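[kanetness-build] Re: Shoe rack task for the August meet
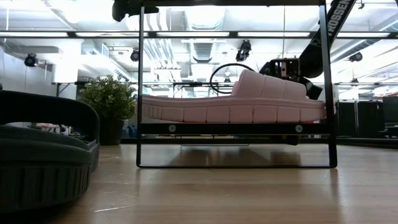
From: a Kanetness list member
Date: 30 March 2025
Print this message | E-mail this message
Filed under: Student Projects, Manipulation, Club Business

I read the proposal twice and I still don't think we should sign up for this as it's written. I'm quoting the part I have trouble with and answering under it.

> The rack task is a natural fit for the club. We already have the arm
> and the follower setup from last year. The success rate on the
> practice set is very good and the new members can learn the whole
> pipeline from it, from recording through training to a live run.
> Mengal is entering the same task, and so is Dosard, so we would have
> something to compare ourselves with. I propose we commit now, record
> 125 demos before the end of term, and have a policy ready to show in
> August.

"Very good" is not a number. I went through the practice log and it has 189 attempts in it, with a column for pass or fail that is filled in for part of them and blank for the rest. The summary that went around counted the blanks as passes. Maybe they were. I'd like somebody who was at the table to say so before we put a rate on a poster.

My other question is what counts as a pass. Look at the picture at the top. There's a pink foam slide in the black frame, lying on its side across the crossbar, with the gripper just over the strap. Is that a shoe on the rack? By the rule sheet as I read it, yes: the shoe is inside the frame and it isn't touching the table. By what any normal person means by putting a shoe on a rack, I have my doubts. If we score it as a pass, we should write that down, and if we don't, then a good part of the log has to be scored over again. I can't tell from a still whether the arm was on its way in or on its way out, either, and the log doesn't keep the video next to the row.

And the slide itself. It's thick foam, with a big padded strap for the fingers to go after. I understand why everybody likes practicing with it. But Nasness, who are hosting, say in the task notes that the shoes will be picked on the day, and that at least 3 of them will be kinds we haven't handled. A policy that has learned to grab a puffy strap may have nothing to say about a lace-up or a flat sandal with thin straps. I would bet against it, though I'd be glad to lose that bet.

Smaller things, in no order:

The cable. It makes a big loop beside the gripper and goes over the top of the strap before it drops down behind. I want to know if it has ever snagged a shoe, and whether those runs were thrown out. If they were thrown out, they belong in the log.

The table is shiny. You can see the frame reflected in it and the ceiling lights streaked across the wood. I asked last fall whether we'd tried training with a mat down and got no answer. Nasness won't have our table or our lights.

The plant behind the frame. Has anyone run a test with it moved? A background that never changes is something a model can lean on, and I'd rather find out now than in front of Mengal.

> It would also be a good first project for people who joined this
> year, since the recording is easy and everybody gets time on the arm.

Recording is easy to do badly. The first set we made last year had people going at the shoe from whatever side they felt like, and we spent two meetings arguing over which ones to keep. If the new members do the recording, somebody has to sit with them, and the proposal doesn't say who. Put a name next to each session or take that paragraph out.

What I would vote for: hold off committing for two weeks. Use the time to run a plain test, with 2 shoes nobody has trained on, the mat down, the plant moved, and every attempt written up with its video, including the ugly ones. Agree on the pass rule before the first run and don't touch it after. If the numbers hold up I'll vote yes and help with the recording. If they don't, we still have time to enter the sorting task, where last year's work carries over with hardly any changes.

As for Mengal and Dosard being in it, I don't see how that helps decide. They post clips of their best runs the same as we do. I haven't seen a failure count from either of them.

The sign-up form is still open, so please don't send it in before the next meeting. And would whoever has the filled-in copy of the log please post it to the list? The one in the shared folder stops halfway down the second sheet.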